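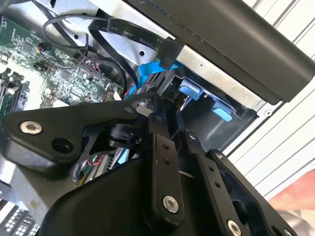

Vekine 17-Piece Precision Screwdriver Set: Five Months In

I bought the Vekine set in April to replace a drawer of odd drivers I had picked up over the years. It cost a little more than the hardware store sets and a good deal less than the Doucette kit that Joelle Karaki uses at the repair counter where we both work. Since then it has been my main set for desktop computers, two laptops, a sewing machine and a lot of eyeglasses.

What you get

One handle, one flexible extension, and 15 bits in a tray with a snap lid. The bits cover the common Phillips and flat sizes, six Torx and three hex. There is no nut driver, so you will need something else for motherboard standoffs. The lid closes firmly and the bits stay put when the case is carried upside down.

The handle

The handle is aluminum with a spinning cap. It is thick enough to get real torque on case screws, and the cap still turns freely with no grinding. The knurling is shallow. With oily hands it slips, and I wrapped a rubber band around it for the sewing machine job.

I would have liked another half inch of length. On a tower case with a large power supply, my knuckles hit the metal before the bit reaches the lower screws. The extension solves this, but it flexes enough that you feel a stuck screw late.

The bits

The #1 and #2 Phillips are the ones I use every day. The #2 shows some wear at the tips and still seats well. The #000 rounded off in June on a laptop hinge screw that was probably glued. Isirura, the shop I ordered from, sent a new one after I emailed them the order number. It took eight days.

Torx bits fit tightly, maybe too tightly. The T5 sometimes stays in the screw when you pull the handle away. The magnet in the socket is on the weak side and that is my main complaint. It holds a case screw fine – just don't trust it with an M.2 screw over an open board.

Compared with the Doucette

Ziad Bitar borrowed both kits for a week and preferred the Doucette for its stronger magnet and longer shaft. He also pointed out that it has more than 60 bits, most of which he never touched. For a shop, I would agree with him. At home the smaller tray is easier to live with, and I have yet to lose a bit from it.

Verdict

Four out of five. Good handle, decent steel, weak magnet, no nut driver. If you build a computer every few years and fix small things in between, it will do the job. Buy a spare #000 with it.

Updated 13 Sep 2025: the cap still spins, and the replacement bit is holding up.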